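# Speaker notes: Extending the service life of office computers

Varby session, Sun 21 July. Speak slowly; the hall carries an echo.

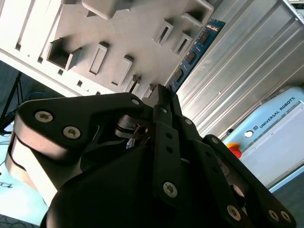 **Opening.** Good morning, and thank you for coming. The Killstead program was set up to keep working office computers in use for longer, and memory is the part of that work I would like to discuss today. Most of the desktops that reach our bench are slow but otherwise sound. Their owners have been told to replace them. In many cases an added or exchanged memory module is all that the machine requires. The modules vary in appearance, and the one on the screen is blue. Please note the point of contact, at the edge of the module. We ask all bench staff to handle memory by its edges and to keep clear of the contacts.

*(Pause. Ask how many in the room have opened a computer case.)*

**Scope of the program.** The program covers the offices at Varby, Dunstan and Colarthorpe. To date 2,079 desktops have been entered in the register. Each has a bench sheet, and the sheet stays with the computer until it is returned. Laptops are handled under a separate procedure and I will not cover them this morning.

**Before the case is opened.** The following applies at all sites:

- Shut the computer down fully. Sleep mode is not sufficient.
- Unplug the power cord at the wall and at the back of the case.
- Put on the wrist strap and clip it to the bench ground point.
- Record the memory already fitted, including type and capacity.

Dunstan staff will know that the last item was added to the sheet this year. Before then we had modules ordered in the wrong type, and the returns took 11 working days to settle.

**Fitting the module.** Check the notch in the module against the key in the socket. If they do not line up, stop. The module is either the wrong way around or the wrong type, and pressing harder will damage the board. When they do line up, open the clips, set the module upright and press evenly at both ends until the clips close. Where modules are fitted in pairs, follow the board manual for the order of the sockets.

*(Hand around the sample board from Colarthorpe. It is to come back to the front table before the break.)*

**Testing.** Start the computer with the cover off and confirm that the full capacity is reported. Then run the memory test for 2 complete passes. A single error on either pass is a failure, and the module goes in the reject tray with a tag. Modules that fail are not to be tried in another computer.

**Records.** Bench sheets are now form 13 in the site binder. The older version may be used until stocks run out, provided the capacity is written in the margin.

**Questions.** Allow time for the matter of mixed brands, which was raised at Dunstan. Our position is that mixed brands are acceptable where type and speed match and the test is passed. Requests for larger upgrades should be sent to the Killstead office in writing.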